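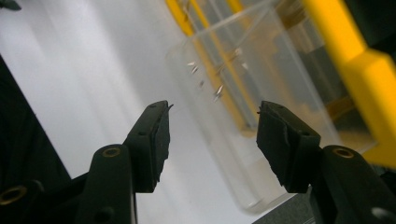 Olaia Cabello opened her juice bar in May, in a street where I counted 4 other places selling cold drinks. She did not want to spend much on cups. "For me the cup is like a window," she told me. A transparent plastic cup, like the one standing against the pale background, hides nothing of the drink, and so the colour must do the selling. Her mango juice does this very well.

The problem comes after. On a warm day she sells nearly 300 drinks, and most cups live for 20 minutes. Now she takes back the clean ones for 2 coins each, and her neighbour Bartosz Duda grows basil in them on his window sill. He makes a small hole in the bottom with a hot nail. The roots, he says, are more interesting to watch than the leaves.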